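Court sets October date in Zaltlow missing funds case

3 Sep 2026

I spent most of this morning on a hard bench outside courtroom 3, waiting for something to happen in the Zaltlow case, and just before lunch something did. The judge has put the main hearing down for October, and the former finance director of the Prallness Harbour Trust has been told to hand in a passport before the weekend.

If you've lost track of this one, I don't blame you (I had to dig out my old notebooks on the bus). Zaltlow was the firm the trust hired to repair the sea wall at Prallness. Auditors say it sent in 2,446 invoices over the life of the contract, and that 600 of them were for work that can't be matched to any job on the wall at all. The money went out all the same, and prosecutors say a good part of it ended up in an account held by a second company, Noleteo, which had no staff and shared a postal address with a dry cleaner's.

The former director denies fraud and false accounting. Zaltlow denies the lot as well, and its barrister told the court that the missing paperwork was down to "a badly run office and a very old filing system". There was a bit of muttering in the public seats at that – quite a few people from Prallness had come in on the early train, and they've been paying a higher harbour levy ever since the hole in the accounts was found.
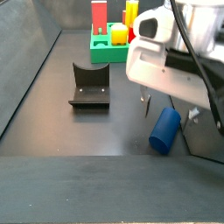
Will the trust get any of the money back? It depends on a separate claim against Noleteo, whose account has been frozen but whose balance hasn't been given in open court.

Most of the morning's arguing was over the auditors' report itself. The defence wanted it kept out until their own expert had been through it line by line, and asked for the hearing to be moved to next year. The judge wasn't having that! The defence gets its expert, but the report stays in and so does the October date. The accountants at Van Dusen, who wrote it, will have to bring the original invoices along too, and I'm told those fill 200 box files, so somebody is going to need a van.

The trust wouldn't say much when I rang. A spokeswoman told me it was "helping the court in every way it can" and that repairs to the wall would carry on under a new contractor. I asked whether the levy might come down again and she said that was a matter for the board, which next meets after the hearing.

Bail carries on as before for the former director, apart from the passport. Zaltlow has to send in its bank records by the end of the month.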